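Why do picture books come in so many shapes and sizes?

Have you ever tried to stack all your books in a neat pile? I have, and mine always goes wonky. One book is as wide as a tea tray, the next is as thin as a comic, and the whole lot slides off on to the floor. So I started wondering why books don't all match, and what you can find out from a cover before you read a single word.

Let's start with how a book is made. Most books begin as very big sheets of paper. Several pages are printed on each sheet, then the sheet is folded, and folded again, until it's page-sized. After that the folded edges are trimmed so the pages open. If you fold the paper more times, you get smaller pages. Try it with a bit of scrap paper and you'll see what I mean!
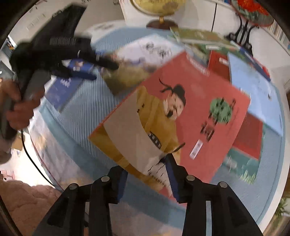 Big pages are lovely for big pictures. An artist can paint a whole mountain, or a person in swirly clothes, and you can lie on your tummy and look at it for ages. Thin books are often stories you can finish in one go before bed. Look at the large red book on the blue cloth. The man on it has a black cap with long ribbons and a mustard-yellow robe, and you can tell quite a lot about him before you've opened it. I'd guess his story is set a long time ago, but that's only my guess – covers are good for guessing games.

Now for the writing on the front. Chinese characters can be painted with a brush, and the strokes go thick and thin depending on how hard you press. Designers like using brushy letters on covers, even when the inside of the book is printed in plain, tidy ones. My friend Gil-soo Hong taught me to try it with an old paintbrush and some water on the patio. My first go looked like a squashed spider. My second go looked like a slightly bigger squashed spider.

Some titles are easy to work out once you know a few characters. 兔 means rabbit, and 虫 means insect or bug.

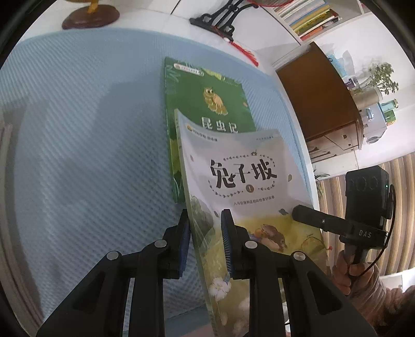
Two titles to spot: 昆虫记 (a book about insects) and 兔子坡 ("Rabbit Hill").

Did you notice the number 1 in the brown circle? Publishers put numbers on covers for all sorts of reasons, and in a series they can help you read the stories in the right order. I once read book 2 of a series first and spent 47 pages wondering who on earth everybody was.

Then there's the spine, the narrow side that holds the pages together. On a shelf it's often the only bit you can see, so it usually has the title on it. Very thin books sometimes have no room for any words there at all, and that's why they're so good at getting lost!

Things to try: pick a book you've never read, cover up the title and make up your own story from the picture. Then read the real one. I still like my version of Brunena and the Snoring Whale best.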